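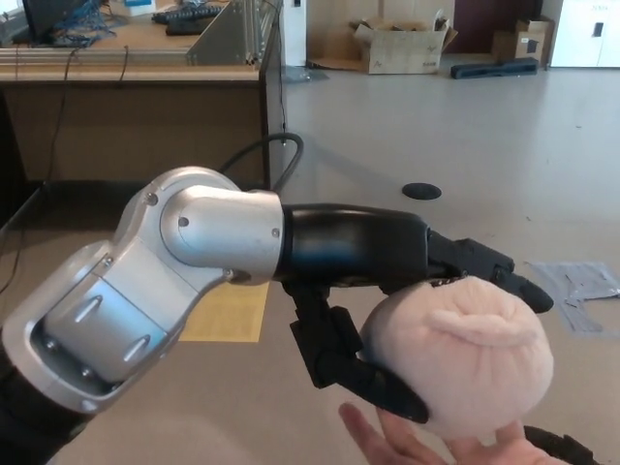 Blog Health and Safety Check: Vosdale Neighborhood Blog
Checked by Fernanda Carvalho, June round, with comments for everyone who posts

Hello again, all! I sat down with a big mug of tea and went through the whole site, front to back, the way I do every few months. Please read the comments next to your own sections even if the line says OK, because I tend to tuck little requests in there. Anything marked FIX should be done before the next post goes up. LATER means exactly that, so no need to lose sleep.

1. Logins and passwords
Every writer has their own login: OK
Two-step sign-in turned on for all writers: FIX
Bilal and Hiba are set up (thank you both!). Dimas, yours was switched on and then off again, I think when you changed phones. It takes a couple of minutes, and I'm happy to sit on the phone with you while you do it.
Old accounts removed: FIX
The guest login we made for the recipe series still works. I'd like it gone, but Hiba, please move your drafts out of it first.

2. Backups
Automatic backup ran: OK
Backup opened and tested: OK
I restored it to the spare site and clicked around for a good while. All the posts came back, comments included. The sidebar looked a bit odd, with the archive list sitting under the footer, but the words are safe and that's what I care about.
Copy kept somewhere other than the host: LATER
Đức has offered to keep one on his drive at home. Lovely idea, let's do it.

3. Links and pages
Broken links on the ten most-read posts: FIX
Mostly links to the old Rovari shop pages, which moved when they redid their site. I found 7 and listed them in our shared notes. Bilal, most of these are in your garden shed series, so would you take them?
Contact form delivers: OK
I sent myself a message and it landed in the inbox, though it did go to junk the first time. Do peek in there now and then.
About page up to date: FIX
It still says we post every morning. Bless us, we were ambitious.

4. Comments
Spam filter on: OK
Held comments looked at: FIX
There were 2430 in the queue, and nearly 600 of those had come in since my last round. I've cleared the obvious junk. Please don't empty the rest in one go, as I spotted real readers in there, including a very sweet note on Dimas's bread post that deserves an answer.
House rules linked above the comment box: OK

5. Readers' details
Newsletter has a working unsubscribe link: OK
Reader list stored only in the mailing tool: FIX
A spreadsheet with 100 addresses is still sitting in the shared folder from the Nwachukwu giveaway. The prizes went out ages ago, so delete it, and empty the trash too.

6. Posts and money
Sponsored posts labeled at the top: FIX
The Skarkumix post has its label at the very bottom. I know it was an honest slip, but readers should see it before they start reading. Hiba, could you move it up?
Photo credits present: OK
Much better than last time, and I noticed!

Send me a quick note as each FIX gets done and I'll tick it off in the shared notes. Evenings after seven are best if you want to talk anything through.

Fernanda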